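Minutes of the residents' meeting held at Jeltesau Hall, March 30, 2022

Subject: proposed change to the lane bin collection and the Clevex offer
Chair: Diệp Tăng
Minutes: Sơn Đoàn
Apologies: the letting agent, again

Papers had been sent round beforehand. Several people said they had not had theirs.

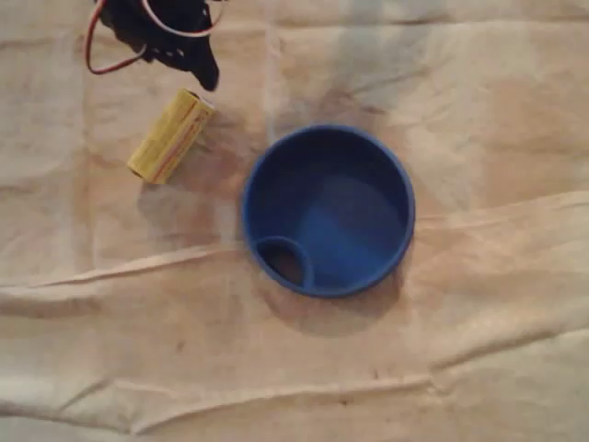
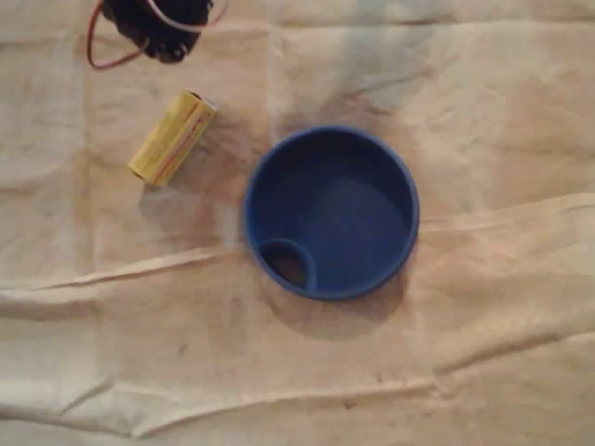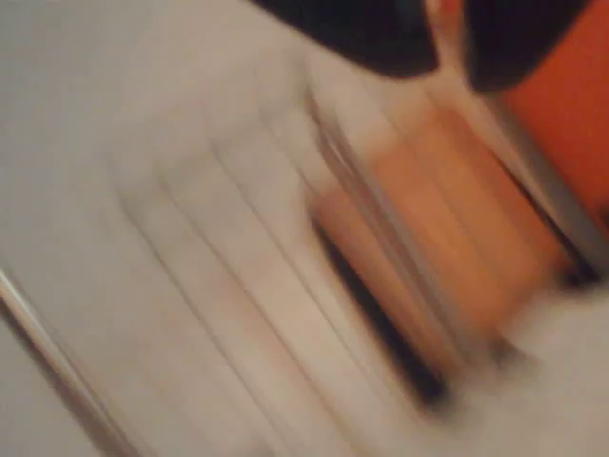 Fig. 1 (first of three): small yellow cylinder. Fig. 2: blue round container on beige cloth. Fig. 3: pale surface, blurred.

1. Minutes of the last meeting

Agreed, with one change. Item 4 said that residents "welcomed" the new collection times. Two people who were there said that they had done nothing of the kind. "Welcomed" to be changed to "were told about".

2. The Clevex offer

The Chair went through the letter. Clevex would take over the bins in the lane from September, bring in large shared bins at the Seltidport Road end, and stop the door-to-door round. The yearly charge for the whole lane would be 1,929 pounds. The present charge is 3,000 pounds. The letter calls this a saving.

Mrs Đồng asked what the saving was on, given that the present charge pays for someone to come to the door and the new one does not. The Chair said the letter did not go into that. Mrs Đồng said she could also save money by having less done.

It was asked whether the price was fixed. The letter says it is "held for the opening period". There is no length given for the opening period. Sơn Đoàn had rung to ask and was told it would be set out in the contract. He had then asked for the contract and was told it would follow once the lane had accepted the offer. He did not think much of this and nor did the meeting.

A resident from the lower end said that shared bins worked well enough at his daughter's flats. Asked who empties them there, he said the council.

There is a delivery charge of 275 pounds for the shared bins, on a separate sheet at the back. It is not in the figure on the front page. The Chair had missed it on first reading and wished that to be put down.

3. Where the bins would go

The plan shows them on the wide part of the verge. The meeting was doubtful. The plan has the verge as flat. It slopes to the drain, as anyone who has parked there in winter could say. The plan also leaves out the telegraph pole.

Concern was raised about the walk from the top houses, which is uphill on the way back and unlit past the second gate. Clevex says in its letter that "most users find the distance comfortable". No one present had been asked. The Chair will write to find out who the users were and where they live.

Smell was raised. So were foxes. The letter says the lids are fox-proof. It was pointed out that the last lids were said to be fox-proof too, and that a lid is only any good if people shut it. There was some feeling in the room over who does and does not shut lids. The Chair moved on.

4. Replies to the door survey

Replies came back from 18 households. Sơn Đoàn read them out. More were against than for, though he warned against making much of it, as the question was badly put. It asked whether people would like "a cheaper and tidier service", and several had ticked yes and then written underneath that they did not want the shared bins.

The Chair asked who had written the question. It had come from the Clevex leaflet. It was agreed that any further survey will be worded by residents and will say plainly that the door round would stop.

5. Decision

Proposed by Mrs Đồng that the offer be turned down. An amendment was put that the offer be neither accepted nor turned down until the contract has been seen. Mrs Đồng thought this came to the same thing but slower. The amendment was carried, with two against.

Actions:
Diệp Tăng to write to Clevex asking for the full contract, the length of the opening period and one total price with the delivery charge in it.
Sơn Đoàn to ask the present firm whether it would come down from its current charge. He does not expect much.
Mrs Đồng to mark the pole and the drain on a copy of the plan.

6. Any other business

The grit box is still locked and the key is still missing. The letting agent was meant to have dealt with it.

A request for a second bench was put off, there being no agreement on where the first one should have gone.

Next meeting to be called when the contract arrives. If it has not come by the time the hall bookings close, the Chair will book a date anyway.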